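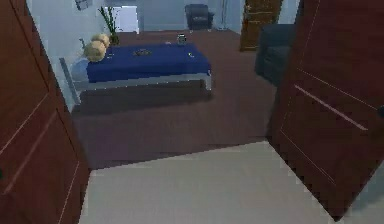 Start view for the bedroom task in the simulator, looking in through the doorway.

Okay, recording time! I start every demo out on the gray floor, between the doors, and drive in toward the bed with the blue blanket. Go slow over the edge of the carpet (I rushed my first batch and had to toss it). Save after each run, then shift the start pose a little before the next one. I do 30 in a sitting, then Zoriana Yurchenko replays them and deletes any where I bumped a door. Keep your pauses short, or the policy learns to dawdle too! Next up is loading the runs into Kirngate.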